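The Year of the Unfinished Language

2022-01-07

Every January I decide to become a person who speaks Finnish. This has been going on long enough that my wife no longer looks up when I say it. She just moves her mug to make room for the workbook.

The workbook has 16 chapters. I have a close working knowledge of chapters one through four. I can tell you that I am in a café, that the café is small, and that my brother is an engineer. I don't have a brother, but the book is very firm about him, and by now I feel I'd know him if he came in.

The reason for all this is Jouko Kuusisto, who rented the room over my parents' garage when I was in high school. He had come over to study something to do with paper, and he was the first adult I'd met who would let a silence go on until it was finished. I thought that was the most sophisticated thing in the world. I asked him to teach me to swear and he taught me to count. I've forgotten most of the counting and I still think he cheated me.

Anyway, chapter five. Chapter five is where the cases start breeding. Up to then you can get along by sticking an ending on a noun and hoping, and then in the space of a page the noun itself starts changing in the middle, and the book says, in a little shaded box, "The learner will soon get a feeling for this." I have read that box in seven different winters. The learner has a feeling, all right.

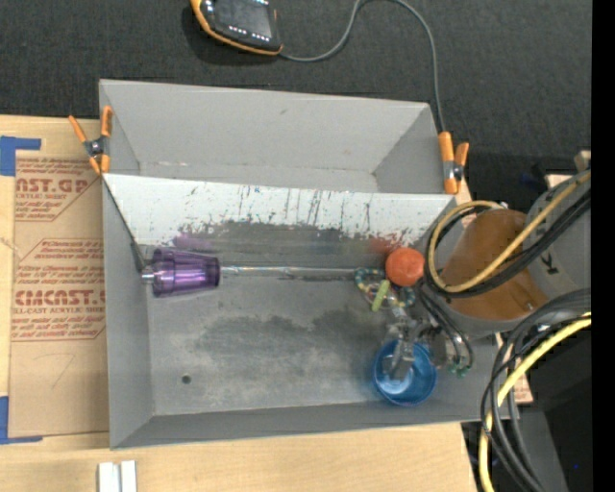 My friend Sumeya Worku grew up with two languages at home and picked up a third from television, and she has no patience with me. Her view is that I don't want to speak Finnish, I want to have spoken it, preferably at a party. She learned her last one by being put behind the counter at her uncle's shop in Nosthorpe and told to sell phone cards. No chapters. If you got the number wrong, a man shouted the right one at you, and you remembered it.

I said I didn't think there was a Finnish phone card shop within driving distance. She said that was a very chapter four thing to say.

So last June I tried it her way and signed up for a conversation group. It meets online, it's called Esik, and there are usually 3 or 4 of us plus a retired schoolteacher in Oulu who corrects us by repeating what we said, only right, in a voice of great kindness. I'd have preferred the man shouting. My first night I told everyone I was a small café. She said, "Ah, you are IN a small café," and I wasn't, I was in my laundry room because it has the door that shuts, but I had no words for laundry room and so I agreed. For the rest of the summer she would ask how things were at the café. I invented a menu. I invented a rude waiter. By August I was more fluent in that café than in any part of my real life, and when it closed for the season (I'd learned "closed" by then and wanted to use it) she seemed truly sorry.

I bring it up because I noticed, writing this, that those are the only words I've kept. The 1000 flash cards I paid for are still in their box, minus the ones the cat got. But I can complain about soup in Finnish, at length, with the middles of the nouns changing more or less on schedule. I never did get the feeling from the shaded box. I just needed somebody to ask me about the soup.

Jouko sent a card at Christmas, as he does, with one line on it. I could read the whole thing without looking anything up. It said that it was dark and that he was well. I've been composing an answer for two weeks and it has grown a café.

The group starts up again next week and I've already paid. The workbook is back on the table, too, open at five, mostly for my wife's sake. She likes to know what month it is.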